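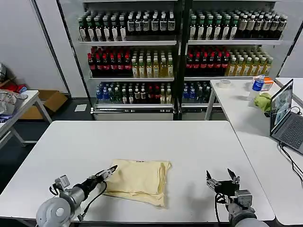

Before you start

Cloth is my favourite thing to teach a two-armed robot, and I say that as someone who has lost whole evenings to it. A bottle stays the shape it was when you looked at it. A cloth never does! This page takes you through a first cloth pick with the Rilus two-arm kit and the Jinov teaching software, which I've been trying out since January. I'm assuming the arms are already bolted down, powered and talking to the laptop. If they aren't, do the Rilus setup guide first and come back.

You'll need:
a plain table with plenty of clear space in front of the arms
one soft cloth, tea towel size or near it
the laptop with Jinov open on the live view
50 megabytes free for each attempt you record, more if you keep every camera switched on

Step 1. Choose a cloth the cameras can find

Pick a colour that stands out at least a little from your table. Pale yellow on white works, though you'll want decent light so the folds throw some shadow. A bright green cloth is easier still and I'd start there if you're nervous. Avoid anything with a thick hem for now, because the fingers tend to grab the hem and you learn nothing about the rest of it.

Drop the cloth on the table and leave it however it lands. It's tempting to smooth it out (I did, for days), but then the robot only ever learns about smooth cloths.

Step 2. Check the wrist views

Open each wrist camera in turn and look for both fingers. You want to see the two tips and the gap between them, with some table beyond. If one finger is missing from the picture, loosen the camera mount, nudge it and tighten it again. Do this with the arm at its rest position, otherwise you'll end up chasing the angle round and round.

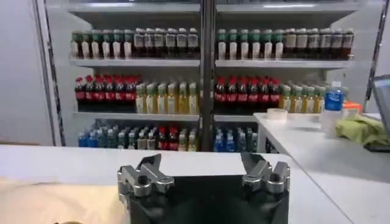

Wrist view with the fingers apart and a corner of the cloth showing on the left.

Don't worry about a busy background. My first thought was to hang a sheet behind the table, and Houda Cherkaoui, who wrote most of the Jinov help pages, talked me out of it. Her advice was to leave the room alone and move the cloth more often, and my results got better the same evening.

Step 3. Set the grip

In Jinov, go to Grip and set the closing force to 4. The scale runs higher but cloth needs very little, and too much force makes the fingers slide over the fold when they should be catching it. Leave the speed on its slowest setting until you've had a few good picks. Then press Hold Limits, so a stray nudge on the controls can't 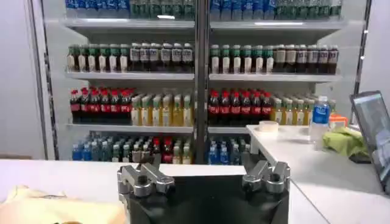 send the force shooting up in the middle of a move. I love this button. The older Matos kit I learned on had nothing like it, and I've got a tea towel with a hole in it to prove the point.

Step 4. Make the pick

Bring one arm over the cloth with the fingers open. Look for a raised fold, not a flat bit, and line up the fingers so that one goes down on each side of it. Lower until the tips are just touching the table, close, wait a moment, then lift straight up. Keep the other arm well back.

If the cloth comes up in a little peak between the fingers, that's a lovely grip and you should save it. If it slips away, save it too, and mark it as a miss in the Jinov list. Misses are useful when you come to train.

Step 5. Repeat, and keep moving things

Pick up the cloth, drop it somewhere else, go again. I did 1292 recordings in the end, but you can get a first working model from some 1000. Swap arms every so often. Name your sessions as you go along; I used "cloth1", "cloth2" and so on and regretted it badly.

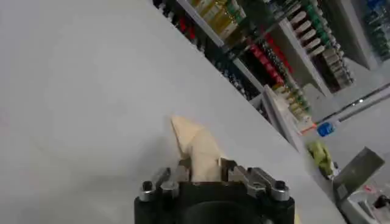 Truvivley, 2020-02-29

An update after a few more weeks with the kit. Jinov now lets you trim the start and end of a recording without opening it in a separate window, which makes tidying up so much quicker. Go to Sessions, tick the ones you want and choose Trim Ends. Keep a copy of the originals somewhere before you try it.

The one thing I'd still like from Rilus is a longer wrist cable. When the arm turns right over for a sideways grip, the slack runs out sooner than I'd like, so check yours by hand with the power off and clip it further back if it pulls. Folding is next on my list, starting with a simple fold in half, and I'll put the grip settings up when I've found some that work.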